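Section 4: Setting up your folding shelf unit in a closet

Okay, so you've got the side panels built from Section 3 and they're leaning against a wall somewhere. Good. Now we get the Lunde shelf into the closet and put things on it, which is the part I enjoy (I wrote this guide after putting up my own at the house in Wendham, and then one for my neighbor Marlina Teoh, and hers went a lot faster).

Before you start

Empty the closet. All of it, hangers too. I tried working around the winter coats the first time and ended up wearing most of them.

You'll need the two side panels, the shelves, the back strap, the bag marked C, a tape measure, a pencil, a level and a Phillips screwdriver. A power driver is fine for the wall screws but please don't use one on the shelf pins, the plastic sleeves will crack.

Note: If your bag C has gray sleeves in it, you have the older kit. Everything works the same way except for step 6, and I'll tell you what's different when we get there.

Standing the unit up

1. Measure the closet opening at the top, the middle and the bottom. Use the smallest number. Old closets lean, and mine leans a lot.

2. Carry the side panels in one at a time, feet down, with the row of holes facing the inside. There's an arrow stamped near the foot and it should point at the ceiling.

3. Open the feet until they click. You should hear it on both sides. If you only hear one, lift the panel, fold the foot back in and try again.

4. Set the bottom shelf on its pins and press down with the flat of your hand over each corner. Don't stand on it! I know it looks like a step.

5. Do the top shelf next, before the ones in between. It squares everything up, and the middle shelves then slide in without a fight.

6. Slide in the middle shelves. With the older gray sleeves, turn each sleeve a quarter turn after the shelf is in, or it can walk its way loose over time.

7. Put the level on the top shelf, side to side and then front to back. Turn the little wheels under the feet until you're happy. Thick carpet will keep settling, so check it again in a week or so.

Caution: Don't load anything yet. The unit will stand up by itself at this point and feel perfectly solid, but it can still tip forward until the strap is on.

Fixing it to the wall

8. Find a stud. If you can't find one, use the wall anchors from bag C, and drill slowly. Genivaldo Figueiredo, who proofread this guide for me, asked me to add that you should check for wires and pipes first, and he's right.

9. Screw the bracket to the wall just below the level of the top shelf.

10. Feed the strap through the bracket and back through the buckle, then pull until it's snug. Snug is enough. If the shelf starts to bow, let some out.

11. Give the unit a gentle tug toward you. If it moves more than 3 inches, take up the slack and tug again.

Loading the shelves

The whole unit is rated for 120 pounds, spread out evenly. I'd keep the heavy stuff down low and save the top for things you lift out with one hand - spare pillows, hats, the beach towels.

I'm a big fan of soft bins for the middle shelves. They squash a little when the fit is tight, they don't scrape the finish, and a cheerful print on a closet shelf makes me happier than it probably should. Get one bin and try it before you buy a whole set, because the listed width is usually measured at the base and the sides can bulge once there are sweaters in there. Fold down a cuff at the top if the rim droops, and put the rolled-up things around the outside so they help hold the walls up.
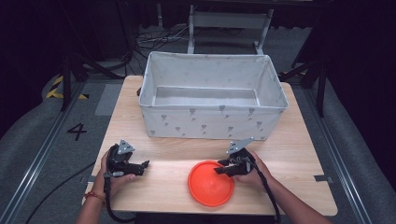
Can I put a fabric bin on the top shelf if it sticks out past the front edge?

A small overhang is fine as long as the bin is light and its base sits mostly on the shelf. Leave enough room for the closet door to shut without brushing it, and if you have to push the bin back every time you close the door, move it down a level.

Labels are up to you. I tie on a paper tag with kitchen string. Lucimara Toledo (we swapped a lot of closet notes while I was writing this) clips hers to the shelf instead, so the bins can move around and the labels stay put. Her way works better if more than one person puts the laundry away.

12. Load the bottom shelf first, then the one above it, and so on up.

13. Once everything's in, look at the shelves from the side. A very slight dip in the middle is normal. If you can see it from the doorway, take something out.

14. Open and close the closet door all the way, slowly, with your other hand ready to catch anything that shifts.

Changing a shelf height later

You can move a shelf without taking the whole unit down, but do unload it first. Lift the front edge, then the back, and pull the shelf toward you. Move the pins, making sure all of them are in the same row, and slide it back in. I've gotten this wrong by one hole and spent a good long while blaming the level.

Leave the top and bottom shelves where they are. They're doing the structural work.

Cleaning and checking

Wipe the shelves with a damp cloth and a drop of dish soap. Skip the spray polish, it makes bins slide. Most fabric bins do best with spot cleaning, and you'll want to let them dry fully before anything goes back inside. Check the tag on yours for anything different.

I go over my strap and wall screws every March when I swap the winter things out. Run your finger along the strap feeling for frayed spots, and if you find one, replace the strap. Don't knot it. Spare straps and bag C refills are on the parts list in Section 7, and the Zullow strap fits too as long as you get the narrow one.

Note: Three pins will hold an empty shelf almost as well as a full set will. They won't hold a loaded one. If a pin goes missing, leave that shelf empty until you've got a replacement.

Last revised December 20, 2022. Section 5 covers the hanging rail, and you'll need the leftover long screws from bag C for that, so don't toss them.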